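**Switching from natural to collagen casings for breakfast links: worth it?**

**linkandloin**
We run a small shop and make 300 lb of breakfast links a week, all in sheep casings. I love the snap, my customers love the snap, but my stuffing crew does NOT love untangling hanks at five in the morning. Sofia Kyriakidis over at Kellbridge let me try a few sticks of her 21 mm collagen on our old Turnance piston stuffer and wow, it flew. Links came out so even I laid them on the scale one after another just for the fun of it. Has anyone made the full switch? Any regrets?

**pushpa_u**
Made the switch in September and I'm still excited about it! Portion weights are tighter and my new hires picked it up in one shift. Two tips: keep the casing box closed between sticks so they don't dry out, and don't soak them. I know that sounds obvious, but somebody at our place soaked a whole caddy out of habit and we had mush.

- Pushpa Upadhyay

**oldhank**
Gotta disagree with both of you. Sheep casing is the product. You can get even weights with naturals if you buy a decent grade and keep your pressure steady. I've done it for years on a Budeo vacuum filler and my links are within a couple of grams. Collagen skins go tough on a flat top.

**pushpa_u**
They go tough if they're the wrong casing! There's a big difference between a processed collagen and a fresh one. Ours are fresh type and they bite clean. What are you cooking yours at?

**oldhank**
Medium-high, same as I cook everything.

**pushpa_u**
Try them lower, with a spoonful of water in the pan and the lid on for the first few minutes. Then take the lid off and brown. Totally different link.
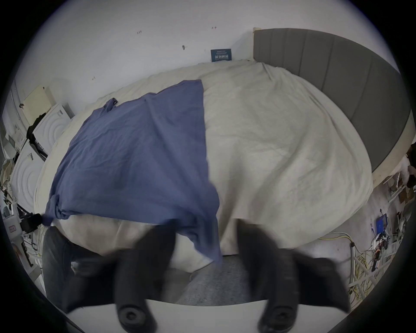

One more thing on the stuffing side. Leave a bit of slack when you fill, especially if you twist by hand. Collagen doesn't stretch the way sheep does, and a link that's packed hard will split at the twist.

**linkandloin**
That explains my splits, thank you! I was filling them like naturals. How is everyone's twist holding? Mine wanted to unwind until they'd been in the cooler overnight.

**brinebarrel**
Same for us at first. We cut them apart the next morning now and they hold great. We also dropped the horn one size and the wrinkling at the start of each stick went away. Running a Rahman linker, 75 links a minute, and I could watch that thing all day.

**oldhank**
75 a minute is nice if you have the orders. For 300 lb a week I'd put the money into pre-tubed sheep casings. No untangling, same snap. Costs more per hank but your crew will thank you.

**linkandloin**
Ooh, I hadn't priced pre-tubed. I might do a side-by-side for the counter, 3 batches, same grind and same seasoning, and let the regulars pick. Will post what they say.

**pushpa_u**
Please do! And post pictures of the cut ends, I want to see the bind.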